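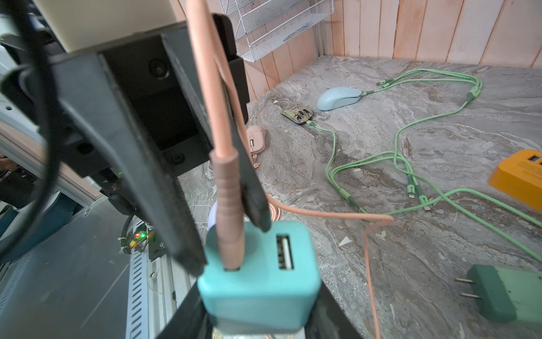

The Kakside Cell is a two-arm bench unit supplied by Drastar for plugging, unplugging and sorting small electrical accessories. Each arm ends in a two-finger gripper that is set up at the factory and checked again on delivery. The fingers close on the body of a charger, as with the teal USB unit held here, and leave the ports clear. Operators should confirm finger alignment every 160 hours of operation and after any contact with the base rail.

Both arms are fixed to black mounting plates on a shared aluminum rail. Plate screws must be tightened in order, beginning with the plate on the left. The Fidine controller must be switched off before this work begins. 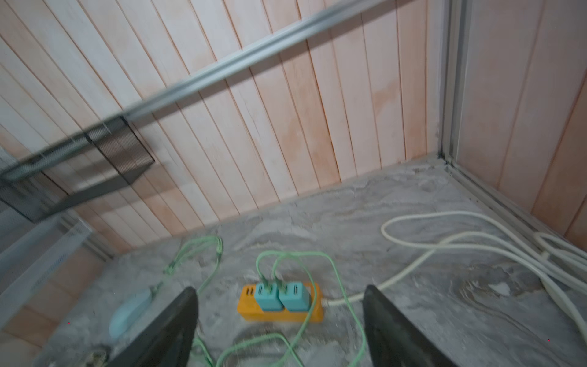
Cleaning is part of routine care. Loose debris on the work surface should be removed by hand or with a soft brush at the end of each shift. Liquid cleaners are not approved for use inside the enclosure. Cords should be checked for damage to the outer cover and returned to the work area with enough slack for the task.

Finger pads are replaced after 4,000 grip cycles. Replacement takes 55 minutes per arm, including the calibration run. Pads are sold in pairs through Sukprasert, our parts distributor, and are not interchangeable with those supplied before November. 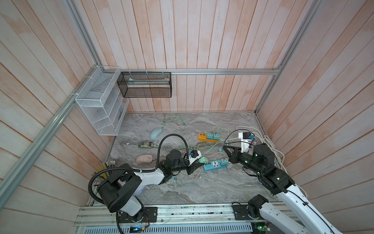 Kakside Cell with both arms over the work surface and accessories in place.

Service contracts cover one inspection per year and over 1,000 stocked parts. Requests for repair should state the serial number of the controller and the arm affected, left or right. Please direct service requests to Amparo Grajales, Technical Support, and orders to Jade Yeoman, Equipment Sales.

Page last revised 2025-07-08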